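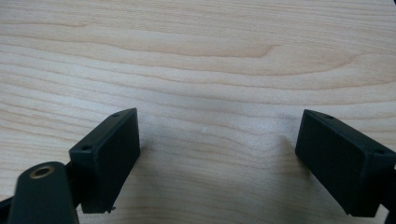
4.3 Setting the open position

Do this at the start of each club session, before the first recording.

1. Clear the table between the two fingers and hold the tool still above it.

2. In Plustlow, open the Gripper page and press Read. Note the value shown with the fingers wide apart.

3. If the value is under 2883, press Open once and read it again.

4. Close the fingers slowly until they touch. The value should fall to 1367 or lower. Save both.

Note: Teams using the Gredau kit enter 250 as the speed limit — the default of 2000 is too fast for beginners.

Caution: Keep your own fingers away from the linkage while the motor is on.

If the values drift, tell Embla Hedlund before changing anything.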